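Board care: the glued-strip cutting boards

The June maintenance round covers the wooden cutting boards in the shared kitchens at Riis and Drotov.

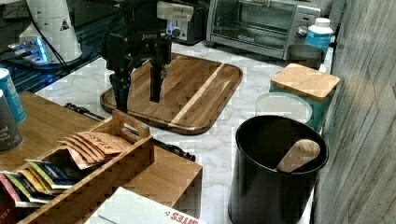

Glued boards move with humidity, and the joints go first. Check each seam with a fingernail, both faces. A contrasting strip, such as the pale one running diagonally through the darker wood, makes an open joint easier to find. Sand along the grain, 100 grit to start.

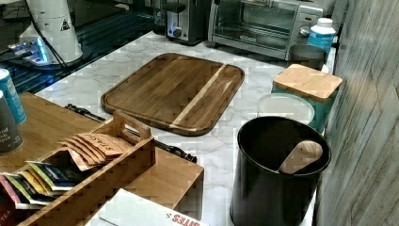 Apply Pruker board oil to both faces and the rim, then stand the board on edge for 24 hours. Wipe off the excess.

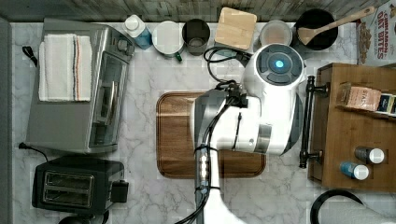
Repeat for 3 coats. The groove needs a cotton swab -- oil pools in the corners and turns sticky. 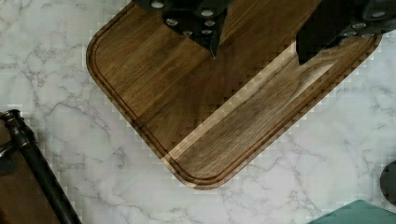

Esben Steinarsdóttir writes that two coats were enough on the Clolivov boards, and that the end grain took most of the oil.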